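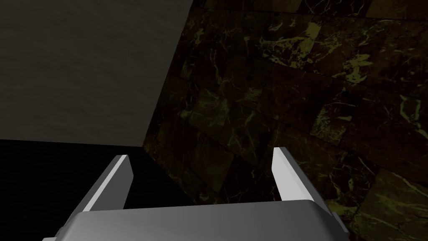

Vista da câmera de pulso no simulador, garra aberta, cenário de mármore escuro

Irimeck, pacote de simulação para garras de dois dedos: review depois de 30 dias

Escrevo isso meio na correria porque a licença de teste acaba amanhã e quero deixar registrado antes de esquecer metade. Resumo pra quem tem pressa: bom, caro, documentação fraca. Fiquei com ele. Quem só quer brincar em casa, vai de ferramenta gratuita.

O que vem no pacote. O simulador em si, uma biblioteca de garras prontas, gerador de ambientes (paredes, pisos, texturas sorteadas) e um exportador de imagens pra treinar rede. A Grurimberg vende tudo junto, não dá pra comprar só o gerador. Perguntei. Disseram que "está em estudo".

Instalação. Demorou uma tarde. O instalador pede uma versão específica do driver e não avisa qual, só dá erro e fecha. Achei a resposta num comentário perdido do fórum. Depois disso, zero problema. Roda na minha máquina de trabalho, que já não é nova, com a placa esquentando bastante mas sem travar.

Câmera de pulso. Foi por isso que comprei. A câmera fica presa atrás da palma e acompanha a garra, você regula ângulo, distância, abertura da lente. A palma ocupa a parte de baixo da imagem e os dois dedos sobem, igualzinho ao que a gente tem que aguentar no robô de verdade. Abertura dos dedos por controle deslizante ou por script. Por script é muito melhor, o deslizante pula de valor quando você solta o mouse. Reportei, ainda não arrumaram.

Texturas. Aqui o Irimeck ganha dos outros que testei. O mármore escuro com veios esverdeados parece exagero mas é o tipo de fundo que derruba um detector mal treinado, e eu quero que derrube agora, no simulador. A parede cinza tem um granulado leve, jeito de reboco. O que me incomodou: área sem luz vira preto chapado, sem detalhe nenhum. Dá pra subir a luz ambiente no menu, só que aí o resto lava um pouco. Fiquei mexendo nisso mais tempo do que devia.

Iluminação. Os dedos estouram no branco com a luz padrão, face de dentro principalmente. Baixei a intensidade e melhorou, mas o valor de fábrica devia vir menor. Pra quem treina rede talvez seja até útil ter um pouco de estouro no lote. Pra quem quer imagem bonita de apresentação, não serve, vai ter que ajustar.

Contato e física. Razoável. Objeto rígido, ok. Objeto mole, esquece, atravessa o dedo ou sai voando. Na página de vendas está escrito "materiais deformáveis" e isso eu achei forçado. Peça fina em cima de superfície lisa também escorrega demais, tive que aumentar o atrito na mão. Se o seu uso é pegar saquinho, roupa, cabo, procure outra coisa.

Exportador. Rápido. Gera imagem, profundidade e máscara, cada um na sua pasta, nome de arquivo decente. Faltou retomar lote interrompido. Perdi uma noite inteira porque a luz piscou às duas da manhã e ele recomeçou do zero, sem perguntar nada e gravando por cima.

Comparando com o Kindadell, que usei antes: a física do Kindadell é melhor, sem discussão. O visual é bem pior, textura parece papel de parede. E a câmera de pulso lá é gambiarra, você prende na mão e reza pra não desalinhar. Se pudesse juntar os dois eu juntava.

Suporte. Abri 3 chamados. Dois respondidos no mesmo dia, bem respondidos, com arquivo de exemplo e tudo. O terceiro (o do deslizante) está lá parado desde março. Tem um módulo extra chamado Kurtuluş, cobrado à parte, que promete recuperar o braço sozinho depois de colisão. Não testei, não vou pagar por isso sem período de avaliação.

Documentação. Fraca mesmo. Metade em inglês, metade numa tradução que dá pra ver que passou correndo, "dedo" vira "dígito" e na página seguinte vira "pinça". Os exemplos de código funcionam, menos o de trocar garra, que chama uma função que não existe mais. Vídeo tutorial tem poucos e sem legenda.

Preço. Licença anual, por máquina. Pra laboratório ou empresa pequena dói mas cabe. Pra estudante não cabe, e não tem desconto acadêmico, o que acho um erro bobo deles.

Pontos bons: câmera de pulso, texturas, velocidade pra exportar.
Pontos ruins: luz padrão estourada, deformáveis, manual, lote que não retoma.

Nota geral 3 de 5. Se arrumarem a retomada do lote e a luz de fabrica eu subo pra 4 sem drama. Renovei por um ano, depois atualizo aqui se mudar alguma coisa na próxima versão.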